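Mercado stays with the Kallham Junior Cup

April 13, 2026

The organizers of the Kallham Junior Cup are happy to confirm that Mercado will remain the title sponsor of the motorcycle series for the coming season. The new agreement was signed in Liltuddale and includes support for travel, tires and fuel for every young rider who is selected.

The company has been a partner of the Cup from its first race. Interest in the selection event is growing, and over 600 riders have sent an application this year. From these, 40 will be invited to ride at the Sonton circuit in June.
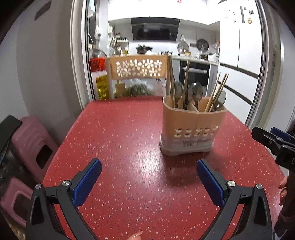 A longer program for the riders

The new agreement also adds a training program during the winter break, with fitness lessons and language classes. Karabo Mkhize, director of the Cup, thanked the sponsor for its trust.

"For a family, the cost of one season is very heavy," said Mkhize. "With this help we can look first at the talent of the rider."

The list of selected riders will be published after the event in Sonton. 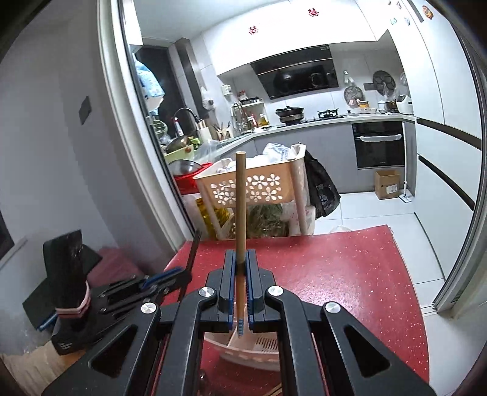
A thin wooden stick above a pink basket on a red tabletop.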